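Sunday, workshop notebook

Sourdough starter log, continued from the back of the old book. Ifigeneia wants it all in one place before we give jars away.

Jar A (rye): fed 7 am, doubled by lunch, smells of apples. Jar B (white, the Clulanness flour): sluggish again. Third time. Jar C I forgot to label, so no idea which feed it's on. Probably the Kusano mix.

Kitchen was 21 C all morning so can't blame the cold. Moved B next to the boiler anyway.

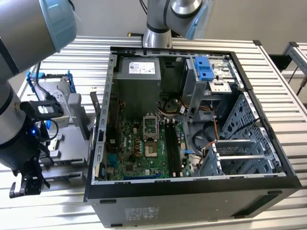

Bake no. 5

Used A. Water a bit high, dough like soup for the first two folds. Alby Whitcombe says stop adding flour and wait. Waited. He was right, came together on fold four. Shaped late, seam not great.

Crust good, crumb tight at the bottom. Underproofed? Or the stone wasn't hot all the way through. Next time preheat the full hour, I keep cheating on this.

Salt: went back to fine, the coarse stuff never disolves in a stiff dough.
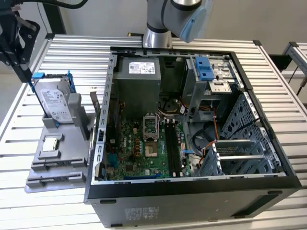 Desktop on its side, cover off, power supply at upper left.

Flour notes. Grandico strong white takes more water than Clulanness, by a lot. Same recipe, two different doughs. Ifigeneia thinks the Clulanness bag is just old. Check the date on it. Tavares rye still the best of the lot but they were out when I called, try again in June.

Also need lids. The screw-top ones build up pressure and B's popped when I opened it. Loose lids only from now on, or cloth and a rubber band.

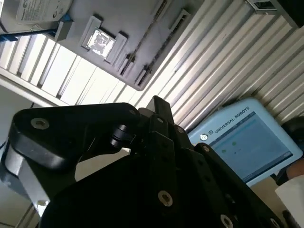
Float test is useless on rye, writing it down so I stop doing it. Spoonful of A sank like a rock and the bread was fine. Going by the rise line and smell instead. Want a mark on each jar that doesn't wash off, marker is gone after one rinse. Light blue tape would do it, same sort of blue as the teach pendant, easy to spot at the back of a shelf. Rubber band for the level, tape for name and feed. Alby uses masking tape and it goes to mush in teh sink.

Discard: pancakes again. Crackers better, thin, lots of seeds, pull them early, they go from pale to burnt very fast.
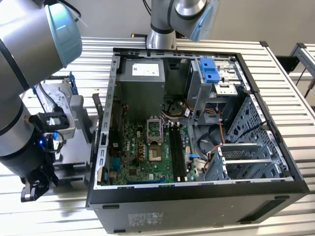 To do

Feed B twice a day till it wakes up or dies
Label C!!
Dry some of A on parchment as backup
Ask Ifigeneia for the 7 day schedule she wrote out, mine has coffee all over it
Lids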